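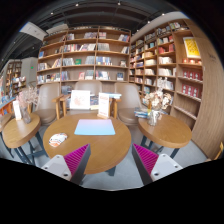
**Bình Giáp**, automation support, Ridthorpe site

**Ticket: café table reset, mouse keeps getting missed**
Opened 2018-04-23, priority low

Picking this one up again. The job sounds like nothing: lift a computer mouse from a round café table, put it back neatly, leave the sign card and the pad alone. I said in February that we'd have table clearing done by spring. Well!

What I know so far:

- Grasp planner (Lorard build 19) finds the table fine, then treats the pad and the mouse as one object in 4 runs out of 19.
- White shell with orange on it, warm wood under it. I figured that would be easy contrast, but the dark patches get read as gaps.
- The mouse sits at a slant, so a straight-in approach wants to close on the wrong axis — my money's on this one.

Tried the old Blackburn config too. Worse, and slow. Went back to Lorard.
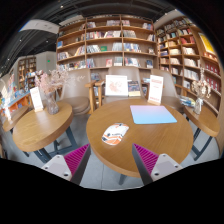

*Mouse on the tabletop, narrow end toward the lower left.*

Next I turned the approach to line up with the long side of the mouse and dropped the closing speed. Much happier in simulation (over 200 tries, only 2 bad ones), but simulation doesn't have vases on the next table. I still wouldn't let it do a café by itself. A person resets a table while talking to someone else, and we're still arguing about wrist angles.

Open question for the group: do we teach it the pad as a keep-out area, or let it learn to reach past?

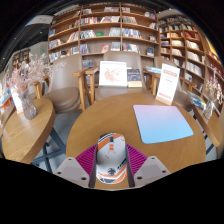 Maureen Pilkington replied that she'd go with keep-out for now — "Waresum did it that way for shop counters, and you can always loosen it later. Also, please stop promising spring."

Fair. Keep-out area goes in tonight, ticket stays open.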